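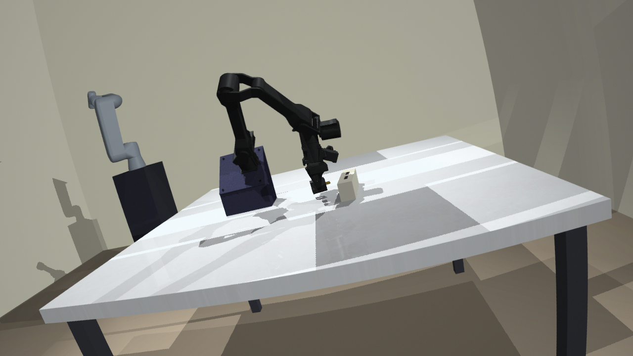
# Plirnside cell – FAQ

Updated February 7, 2021. Shu-fen Yeh keeps this page, Adeel Virk fixes it when it's wrong. Covers the black arm on the white table, real one and the simulated copy both. The gray arm has its own page.

**Where do I start if I've never touched this cell?**

In the sim. Load the Plirnside scene, home the arm, run the slow insert. Same joint names, same limits, same program. Once you get 5 clean inserts in a row there, ask Adeel for time on the hardware.

**The sim arm homes fine, the real one stops short. Why?**

Nearly always the shoulder offset. Check the sheet taped inside the Rolidska cabinet door against what's in the config. If somebody swapped a joint module and forgot to write it down, the numbers won't match. Re-zero, write it down, sign it.

**How do I re-zero?**

1. Gripper empty, speed at slow.
2. Jog to the straight-up pose, forearm folded clear of the block.
3. Power down the joints – support the forearm, it drops.
4. Line up the witness marks by hand.
5. Power up, save the offsets, home twice.

If the second home lands somewhere different from the first, stop. That's a loose coupling and re-zeroing won't help.

**What speed for inserts?**

28 percent until the pin is over the slot, then the program takes over and slows down by itself. Don't raise it for a demo.

**Pin goes in crooked, or misses the slot.**

Look at how it sits in the fingers first. It should point down before the wrist starts its last move. If it's sideways in the grip, open, re-pick, try again. Don't try to correct it with the wrist.

If the pin is straight and still misses, the block has moved. The block with the two slots is not bolted down on the real table, only held with putty. Push it back against the stop and run the touch-off.

**What's the touch-off?**

Four light touches on the sides of the block, one on top. Finds where it really is. Takes a minute. Do it after every block change and any time someone leaned on the table.

**Can I use other blocks?**

Muson blocks, yes, both heights. Pick the right one in the menu or the fingers will come down too low. The old Ulloa blocks, no – slots are too tight and they chew up the fingertips.

**When do fingertips get changed?**

When the grip test drops under 98 or when you can see a groove. Spares in the top drawer. Torque lightly, they are plastic and they will crack. Run the grip test again after and log teh number.

**Base screws?**

Check monthly. Corner to corner, not around in a circle. If one turns more than a little, tell Shu-fen before you run anything.

**Sim shows a collision and I can't see one.**

Usually a loose part left near the gripper. Reset parts, not the whole scene, or you lose your saved poses. If it still complains, turn on the collision shapes view. The shape on the wrist module is bigger than the module itself, on purpose. Leave it.

**My change works in sim. Can I just push it?**

No. Run it on hardware with slow speed and a hand on the stop, then send the log to Adeel. He'll merge it.

**Wrist cable keeps snagging.**

Known problem, real arm only. Re-clip it above the elbow with enough slack for a full wrist turn. New clips are on order, untill then check it before each run.

**Who do I call if it faults and wont clear?**

Adeel first, then Shu-fen. Write down the fault code before you cycle power – it's gone after that.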